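How to Get Your First College Table Tennis Club Through a Road Tournament

Posted in Club Guides | 31 comments

I've been the travel person for our club for two seasons now, which means I'm the one with the spreadsheet, the van keys and the phone that rings at 5:40 a.m. when somebody can't find the parking lot. A few new clubs have written to ask how we do it, and my answers kept getting longer, so I finally typed the whole thing up. If you have never taken a team to an away tournament, start at the top. If you only want the packing part, scroll down (I won't be offended!).

Step 1: Settle your roster before you do anything else

I mean before you book a room, before you make a group chat with a funny name, before you order shirts. Ask every player for a firm yes or no and give them a date to answer by. We use the end of the second week of practice. Anyone who says "probably" goes on the alternates list, and I tell them so.

Check eligibility at the same time. Read the rules for your own league, because they vary, and look closely at what they say about part-time students and grad students. We had a player, Ruba Khasawneh, who switched to a lighter class load in the middle of the fall and we had to go back and forth with the registrar for days to get her enrollment letter. She was fine to play. I lost a lot of sleep.

Step 2: Enter early, then read your confirmation

Our first away event was the Vaditgate Open in November. I sent in the entry form, got the confirmation email, and filed it without opening it. They had us down for one team when we were bringing two. Fixing it took four phone calls and a very patient tournament director named Stuart Rudd, who found us a spot in the second pool.

So open the email. Look at the number of teams, the spelling of every name, the check-in time and which door you're supposed to use. Big campus gyms have a lot of doors.

Step 3: Work out the money

Here's what our last trip cost, with eight players and me:

Entry fees, two teams: $240
Van rental and gas: $318
Rooms, one night: $394
Total: $952

That doesn't include food. We tell players to bring their own meal money, and I carry a grocery bag of bananas, bagels and peanut butter that comes out of our snack jar. Our student activities office paid for the entry fees and the van once I filled out the travel request, which has to be in three weeks ahead. Yours might want longer. Go ask at the desk in person and get the name of whoever handles club sports!

The rooms we split evenly. Collect before you leave. I can't stress this enough, I was chasing one guy for $43 until spring break.

Step 4: Pick your lineup order on paper

Talk about lineups at practice and not in the van. We play a round robin in the two weeks before we travel and I write the results on the whiteboard, and then our captain, Noura Nasrallah, makes the call on who plays in which spot. People grumble less when they've seen the scores go up one at a time.

Decide your doubles pairs now too, and give them real practice time together. Two strong singles players who have never shared a side of the table will bump into each other all day. Ours did. Lefty and righty pairs tend to have an easier time getting out of each other's way, so if you've got a lefty, be nice to them.

Step 5: Pack two bags

Each player packs their own bag:

Paddle in a case, plus a backup if they own one
Team shirt and a spare in the same color
Indoor court shoes (carry them, don't wear them through slush)
Two small towels
Student ID
Water bottle

Check the shirt color against the ball. If the event is using white balls, a white shirt can get you sent off to change.

Then there's the club bag, which is mine. It has a box of practice balls, rubber cleaner and a sponge, edge tape, a small pair of scissors, athletic tape, a printed roster, the confirmation email (printed!), and a phone charger with a long cord. I pack it the night before and it sleeps next to my front door. 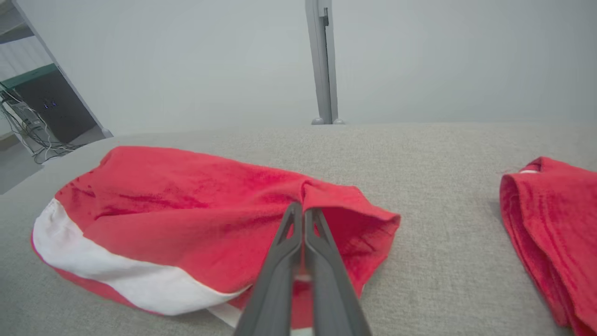
On towels: the usual rule is that you can towel off every six points and when you change ends in the deciding game, so have it close to the table and not buried in a backpack. Thick cotton ones soak up the most but take forever to dry, and that's why I say two. Wipe your hand and the handle and get back to the table.

Step 6: The morning of

Our van leaves at 6 a.m. on Saturday and I tell everyone 5:45. Get to the gym an hour ahead of your first match if you can. Send one person to check in while the rest grab a warm-up table, because they fill up fast and people will hang on to them. Ten minutes each is plenty if you split it fairly.

Walk over and look at your match tables, too. Some halls have a slick floor, or a bright window behind one end. It's worth knowing before you're down 0-4.

Step 7: Between matches

Keep one person at the desk end of the hall to listen for your team's name. We take turns in half-hour shifts. Everybody else should eat a little, sit down and put a sweatshirt on. Check each score sheet before your captain signs it, even when you've lost and want to go hide in the van.

When you get home, write down what went wrong while you still remember. My list from Vaditgate started with "open the email" and "more bananas." Send a thank-you note to the host club as well, and ask them when next year's entry form goes up.

Filed under: travel, new clubs, tournaments
Next guide: Running a Challenge Ladder With Four Tables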